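Family History Evening Course
Handout 4: Getting more out of death notices

Bring this sheet with you next time, along with the notice you picked from the Beltham folder. If you missed the session, the folder is kept on the shelf by the door and may be photocopied but not taken home.

What a notice is for

A death notice is placed by the family or the undertaker, usually within a few days of the death. It is paid for by the line or by the word, so it is short and it leaves things out. An obituary is longer and is often written by somebody at the newspaper. Many local papers mix the two, and the Beltham papers used the same heading for both. Write down which one you think you have before you copy anything from it.

What you will normally find

Full name, and sometimes a maiden name in brackets. Age, or date of birth, but seldom both. Place of death, which may be a hospital well away from home. Names of children in order of age, with married daughters under their husbands' surnames in older notices. Time and place of the service. Where donations should go.

Treat the age with care. "In her 84th year" means she was 83. This is the most common mistake in the work handed in so far.

Reading the list of relatives

Work through the list with a pencil and put each name on its own line. Mark who is described as "late" and who is not. A relative left out may have died, moved abroad or fallen out with the rest, and the notice alone will not tell you which. Leave a gap on your chart and come back to it.

Watch for "aunt" and "uncle" used for family friends. In the Nyarko notice we read in class, two of the people listed as aunts were neighbours, and this only became clear from the order of service – the printed sheet had their address.
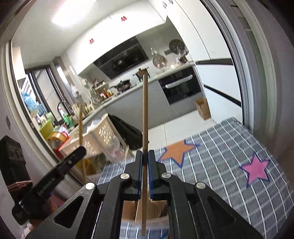
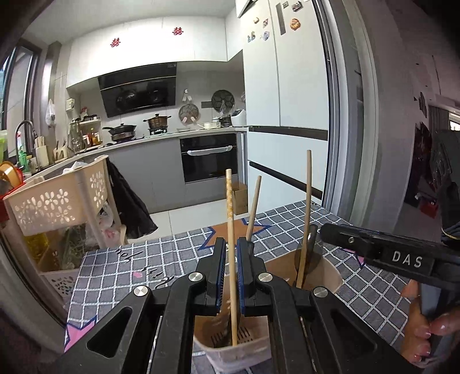

Gripper closed on a thin wooden stick, both pictures

Checking against other records

Use at least 3 sources for each death. The notice counts as one. The others can be the death certificate, the burial register, the probate calendar, a headstone or a hospital record if it is open. Where two disagree, write both down with the source beside each. Do not average ages or pick the one you like better.

Burial registers for Skekuslow and Clestano are held together and indexed by surname only. The index runs to just over 1000 entries and has gaps where pages were damaged by damp. If you cannot find a name, try the plot book, which is arranged by row.

For the next session

Read the notice you chose and fill in one page under these headings: stated facts, facts you have worked out, things still to check. Keep the second and third apart. Add the name of the paper and the page number at the top.

Then draw a small chart covering every person named. Most of the notices give between 4 and 11 people, so one side of paper should do. Use a dotted line wherever the link is a guess.

We start at 7 p.m. as before. Certificates ordered through the class should be in by then.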